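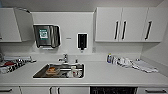
Last edited: February, 4:12 pm

I moved offices this winter, from the Prendergast building to the old Asberg one, and I've been asked how the shared kitchen rules work there. Putting it all in one thread so I can link to it.

First, the size. It's a small kitchenette for two teams, so whatever we do has to work when everyone wants lunch at noon. At Prendergast we had a full room with a table. I don't miss the table as much as I thought I would.

The dishwasher gets run once a day, at 4. Whoever is on the list starts it. If your mug isn't in by then, wash it by hand. We tried running it whenever it looked full and it was always half full and half dirty.

The list is alphabetical by last name and each turn is one week. You can swap with anyone as long as you write the swap on the list. Anjana Jayawardena keeps it, and she'd like people to stop texting her about it and use the sheet.

Coffee. We pay in monthly and buy beans from Jiltwood. The dark roast is fine. The medium one tasted like cardboard to me, but I was outvoted and we have two bags of it to get through.

Tea drinkers don't pay in. This was argued over for most of a meeting. They bring their own and keep it in a tin with their name on it.

Fridge: name and date on everything. Anything past seven days goes out. No exceptions for condiments, which is where I lost a good jar of mustard.

Fish in the microwave is allowed. I voted against it. Cover it and leave the door open for a few minutes afterward.

Someone asked about guests. Guests can have coffee. If you're bringing a group of eight for an all-day meeting, buy a bag for the shelf first.

The Cavevness people downstairs have their own kitchen and their own rules. They sometimes borrow milk. So far it has come back every time, usually as a bigger carton.

What I'd change: the weekly turn is too long. By the last day people forget they're on it. I'd go to two days each and make the sheet bigger. I'm going to bring it up at the next meeting.

Edited the post on the fridge. I had written five days and it's seven. Sorry to whoever threw out their soup.

If your office does the dishwasher some other way, reply and tell me how many people you have. I'm mostly interested in places with one machine and no cleaning crew during the day.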